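Dernby Packaging Reuse list: archive
Posted 12/18/20 by Joyce Ogola
2 min read

This site uses cookies to remember your reading preferences. Accept / Manage

Re: refilling thin-wall bottles, closures and storage

Haris Gilani wrote:
> I have been keeping small clear bottles for decanting hand soap and
> dish liquid. The ones with a narrow waist fold when I squeeze them and
> then don't recover. Is this a wall thickness problem or am I
> overfilling? Also, does anyone have a labeling method that survives a
> damp shelf? Paper and tape lasted 7 days.
>
> Haris

Haris,

Wall thickness, mostly. A molded waist is a grip feature, and it is also where the side load ends up once the bottle is partly empty. Filling to the shoulder helps for a while. Past the halfway mark the air space compresses, the waist buckles, and the crease stays as a weak line. I retire a bottle at the first white stress mark.

Points from my own notes:

Fill level. Leave a finger's width of air under the neck. Brim-full bottles weep at the thread when the room warms up.

Closures. Keep each cap with the bottle it came on. Two necks can look identical and have a different thread pitch. The cap will start, bind after half a turn, and leak. Parveen Mohmand posted a thread chart in August (message 861 in the archive) that covers most of what turns up in a household.

Tall caps. A domed cap raises the center of gravity on an empty bottle, so store empties on a flat surface away from the edge, or lying down in a tray.

Labels. Remove the old one completely before you put anything other than the original contents inside. Warm water, then cooking oil on the residue, then dish soap. For the new label I use paint marker directly on dry plastic, contents and date, written up the side so it can be read with the bottle in a row. It has held through 57 washes on one bottle. Do not put cleaning products in anything that once held a drink, labeled or not.

Babar Rind asked off-list about cloudy bases. If the haze wipes off with vinegar it is scale. If it doesn't, the surface is scratched and I would use that bottle for dry goods only.

My desk is overdue for a sort by the same rules. The small containers have spread along the back and left side, and the green-capped one is next to be checked. 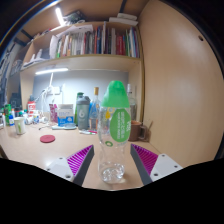

I still need a source for replacement cap liners in small quantities. Radau only sells them by the carton. If anyone has split an order before, please reply to the list with the liner diameter and material.

Joyce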